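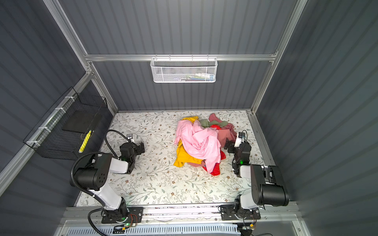 Home | Projects | Reports | Contact
Search this site Go
November — Khang Chu

Equipment Progress Report: Lerden Garment Handling

Spending is within the approved budget. The first two-arm cell is in use on mixed clothing, with ribbed gray walls, a floral mat and a camera at each wrist. We bought the aluminum framing from Jundport and cut it to length ourselves, which saved one shipping charge.

Small items are kept in wire mesh baskets on the walls. We had budgeted for a drawer unit and no longer plan to buy it.

Work now is on piles where one piece lies partly under another. Red over pale pink is a typical case, and the grippers have to work close together to separate them. We have asked Flokholm for a quote on spare finger sets — lead time is 30 days.
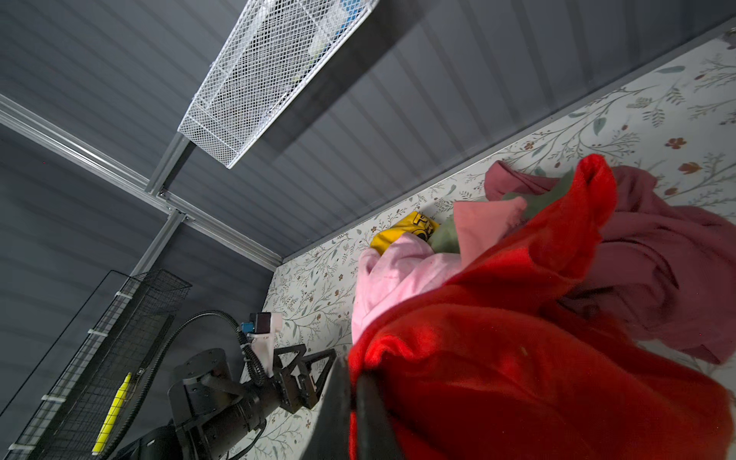 Planned purchases

- 2 spare wrist cameras
- 3 sets of gripper fingers
- Replacement cable conduit for both arms
- A second floor mat in a plain color

A second cell is still under review. Cai has offered to hold its price on the arms for 60 days, and we need a decision from your office before that runs out.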